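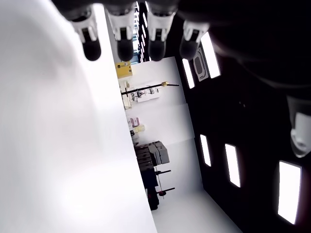
1 min read

Home | Boards | Grippers & Hands | Search

Clistik hand, first impressions

tendonboy:
So I finally have the Clistik four-finger hand (bought through Udora, $900 with the wrist plate) and I'm having a ball with it! White jointed fingers, black rounded pads on the tips, and a setup guide I could follow without swearing. 21 minutes from opening the guide to first curl. The pads are the best part, they grip a glass jar like nothing else I've tried.

Ruramix_fan:
Nice, but 900 is a lot for a hand with four fingers. The Sequeira kit does most of that for less and you can print your own spares.

tendonboy:
I had the Sequeira! Loved it, rebuilt it every other weekend. The fingers here sit in a neat row and the small dark joints don't seem to collect grit the way my printed ones did. It's heavier though, and I had to redo my payload settings.

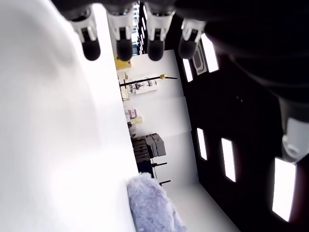 Also the wrist view is handy once you rotate the feed in software, I've been using it to check pad contact before I close.

Nuno Valente:
Disagree on the pads. Mine went shiny after 263 grasps on cardboard. Udora did swap them free, to be fair.

tendonboy:
Good to know, I'm only at 58. Will post again in December.

Print this thread | E-mail this thread
Contact us | Copyright Grippers & Hands Boards | Back to top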